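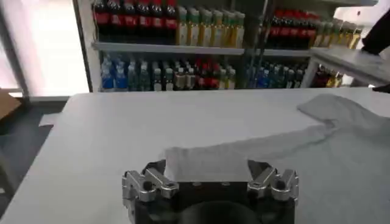 Folding

Short fiction | Posted Friday, May 26, 2023

Print this story | E-mail to a friend

Wilma had the table by the drinks shelves because it was the only one long enough. She laid the grey thing down and pulled one end towards the far corner.

"You've got it crooked," said Ekua.

"I haven't started."

Ekua put down her bag. She had come straight from the bus and still had her coat on. The shop at Skerkstead had closed for the day and Karthikeyan was in the back doing the till, reading the figures out to himself.

"Was it his?" Ekua asked.

"It was in with his. I don't remember him wearing it."

They looked at it. Their father had bought his clothes twice a year and worn them until they went at the elbows. He folded them himself, sleeves in first, then up from the bottom, and put them away with the fold facing out. Wilma had watched him do it for years and had never asked him to show her.

She brought the end back in and pressed it with the side of her hand. It sprang up a little. She pressed it again.

"Samran could have it," Ekua said. "He's about the size."

"Samran wouldn't want it."

"You could ask him."

From the back Karthikeyan called out that it came to 228, and was that right for a Friday? Wilma called back that it would do.

Ekua took her coat off and hung it on the door handle. She went round to the other side of the table and took hold of the hem.

"Sleeves first," she said.

"I know."

"Go on, then."

Filed under: Stories, Family
4 comments | 20 shares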